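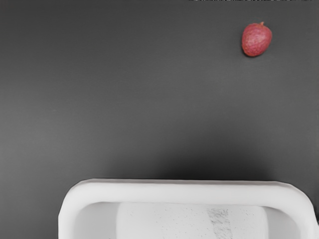
Fig. 2. Red fruit on a gray surface.

4. Setting up the Voicu wine cabinet

Read section 3 before you start. The cabinet must have stood upright for a full day.

1. Choose a level spot out of direct sun. Leave a hand's width free behind the rear grille.
2. Slide the shelves in with the raised lip toward the back.
3. Plug the cabinet into its own wall outlet. The panel lights up and shows the factory setting.
4. Press ZONE to pick the upper or lower zone, then use the arrows to set the temperature. Hold SET until the panel beeps.
5. Wait overnight before loading bottles.

Note: Whites and sparkling wines go in the lower zone. Bottles with a wide base, such as the Momau magnum, fit only on the bottom shelf.

Note: The 354 model holds up to 600 pounds, bottles included. The 368 has one more shelf but the same load limit.

CAUTION: Do not pull out two loaded shelves at once. The cabinet can tip.

CAUTION: Do not store open food in the cabinet. Odors can get into the corks.

If the panel shows E2, unplug the cabinet, wait ten minutes and repeat step 3. If the code comes back, see section 7.

Revised 02/03/2024, U. Öberg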